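4.2 Setting out the table and basket

Read section 4.1 (Unpacking) first. The Kirkden block set ships in two cartons: 694 holds the shapes, 657 holds the Onska basket and the cloth. Check both carton numbers against the packing slip before opening.

1. Wipe the tabletop with a damp lint-free rag and let it dry. Small smudges do not matter. Grit does - it lifts the cloth and lets round pieces wander.

2. Spread the white cloth with the long side parallel to the table. Smooth from the center outward.

3. Put the wicker basket down on its base, rim up. Do not fasten it to the cloth.

4. Lay out the shapes beside the basket. Leave a finger's width or more between neighboring pieces.
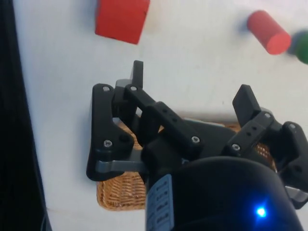 5. Turn each cylinder onto its curved side. A cylinder stood on end is easily knocked over and may roll off the table.

NOTE: Cubes may be placed at any angle. Squaring them to the table edge is not required for sorting sets 1 and 2.

CAUTION: Do not lift a loaded basket by one end of the rim. The braid can pull away from the weave.

4.3 Sorting into the basket

1. Start with the red cube. Lower it to the basket floor and release it there. Dropping pieces from rim height marks the wicker and chips the paint on the corners.

2. Keep the first piece clear of the walls so that later pieces can go in on either side.

3. Leave the cylinder and the ball on the cloth until the cube is in. The ball goes last.

4. If a piece lands on the rim, take it off and place it again. Do not push it in from the side.
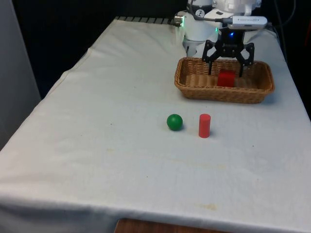
Crisóforo Camacho wrote in after the November printing that the ball should go in second, as the cylinder then keeps it from rolling to the far wall. Either order is acceptable for set 1. For set 2, follow the order on the Tapia card.

5. When the set is complete, empty the basket by hand and return the shapes to carton 694.

NOTE: Replacement baskets are listed under Grollier in the parts table, section 7. The older round basket is too deep for set 2.

4.4 Care of the basket

Brush out dust with a dry, soft brush.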